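3.2 Items left on shared surfaces

The interviews described in Section 3.1 covered what office workers said they ate between meals. We also wanted a record that did not depend on memory. People tend to forget a handful of chips eaten standing up, and in our pilot at the Vesdale building several workers left snacks out of their food diaries even when they had bought them on the same floor an hour earlier.

For this reason we kept a log of food and drink packaging left on shared surfaces. A shared surface was any table, counter, or cabinet top that was not assigned to one worker. Desks were left out, as were the tables in the cafeteria, where trays are cleared by staff throughout the day. Each surface was given a number on the floor plan and visited in the same order on every round. Rounds took place in the middle of the morning, after lunch, and shortly before the end of the workday.

On each round the observer wrote down the type of item (bag, can, bottle, wrapper, cup, or other), whether it was sweet, salty, or a drink, and whether it had been opened. Items were not moved or picked up. If the state of a package could not be judged by looking at it, the entry was marked "unclear." An item seen on two rounds in a row was logged only the first time. Figure 2 gives an example of a shared surface with more than one type of item.

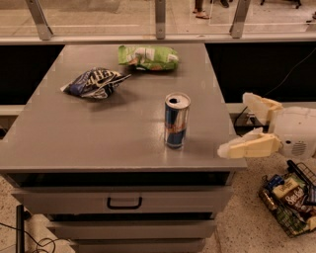
Figure 2. Snack bags and an opened energy drink can on a cabinet top.

Mixed groups of this kind were common in the afternoon rounds. In the morning, most entries were cups or single wrappers. Salty snacks were more often logged next to a drink than sweet snacks were, which fits what workers told us about buying both in one trip to the vending area. We did not try to link items to the people who left them, so a group of items may come from one person or from several.

The log has limits. It misses anything thrown away promptly, and it probably undercounts fruit and food brought from home in reusable boxes. At the Drakos site, cleaning crews started their work before our last round on some days, and we dropped those rounds from the analysis. Workers may also have changed their habits once they knew a study was going on. Notices were posted at both sites before data collection began, as our ethics approval required.

Entries were coded by two of the authors working separately. Cases where they differed were settled by Anastasia Lambrakis, who had not taken part in the rounds. Most of these concerned cereal bars, which one coder had marked as sweet and the other as "other." We treated all cereal bars as sweet in the final coding.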